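Every June somebody promises me a robot that will do the dull jobs. Stota's pitch is old computers, taken apart for spares at 300 a month. My nephew manages that with a screwdriver and the radio on.

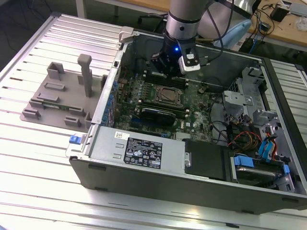 Side panel off, arm over the motherboard of a Dell.

Big castings I'd trust it with. Sockets are another matter, all tiny contacts and old paste, and I've yet to see a price that beats a patient person.
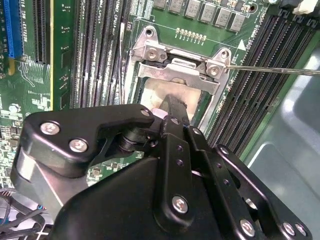
Socket open, paste still in it.

Ask me again in 2000 machines' time.

Filed under: Gadgets & Grumbles

2 comments

Meinir Gronow: Can it find a dropped screw?

kobzar: I'd settle for one that does the ironing.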